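Zwischenbericht der Robotik-AG an die Förderstelle
Projekt »Endancombe«, zweites Förderhalbjahr

Stand der Arbeiten

Die AG trifft sich weiterhin jeden Donnerstag ab 15.30 Uhr im Werkraum. Ziel des Projekts ist unverändert ein Arm, der Behälter aus einem Regal nimmt und auf einer freien Fläche abstellt. Mit dieser Aufgabe treten wir im Juni beim Schülerwettbewerb in Zosach an.

Der Arm selbst (Bausatz von Moulin) ist seit Januar montiert. Zwei Gelenke mussten nachgestellt werden, weil sie unter Last durchsackten. Die Steuerung läuft stabil, das Programm der Gruppe fährt gespeicherte Positionen an und kommt ohne Eingriff wieder in die Ausgangslage.

Parallel dazu nimmt die zweite Gruppe Bewegungen von Hand auf. Dafür wird ein Greifer mit zwei Fingern am Griff geführt und die Kamera daran zeichnet mit. Bisher liegen rund 600 Aufnahmen vor, davon sind noch nicht alle gesichtet. Geübt wird an einem weißen Regalbrett mit Drahtgitter und mit Kunststoffbehältern.
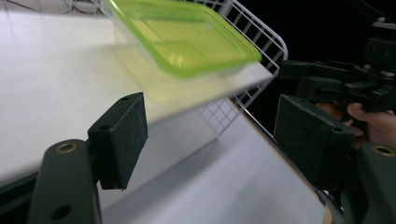 Beim Sichten hat sich gezeigt, dass die Aufnahmen vom Jahresanfang zu hastig geführt sind. Viele sind verwischt und für das Training nur eingeschränkt brauchbar. Die Gruppe hat deshalb eine Regel eingeführt: Eine Aufnahme dauert mindestens 10 Sekunden, und vor dem Zugreifen wird kurz angehalten. Die Sichtung erfolgt jetzt noch am selben Nachmittag.

Durchscheinende Behälter bleiben schwierig. Die Erkennung verwechselt den Rand mit Reflexen auf hellen Flächen. Wir probieren eine Lampe mit Streuscheibe und haben zusätzlich undurchsichtige Dosen angeschafft, damit wir beides vergleichen können. Ein Ergebnis liegt noch nicht vor.

Abweichungen vom Zeitplan

Der erste Gesamttest war für März vorgesehen und wird auf Ende April verschoben. Grund ist die Lieferung der Ersatzservos durch Pliletti, die drei Wochen später eintraf als zugesagt. Der Wettbewerbstermin ist dadurch nicht gefährdet, allerdings entfällt der geplante Puffer.

Mittelverwendung

Aus dem Sachmitteltopf wurden die Servos, das Schaumstoffmaterial für die Fingerauflagen und zwei Speicherkarten bezahlt. Es verbleiben 100 Euro, die für die Fahrt nach Zosach zurückgelegt sind. Die Belege liegen dem Bericht bei. Ein Nachantrag ist derzeit nicht vorgesehen.

Nächste Schritte

Bis zu den Osterferien sollen die restlichen Aufnahmen gesichtet und die unbrauchbaren aussortiert sein. Danach wird das Modell auf den Arm übertragen und zunächst mit leeren Dosen am unteren Fach erprobt. Den Abschlussbericht reichen wir nach dem Wettbewerb im Juli ein.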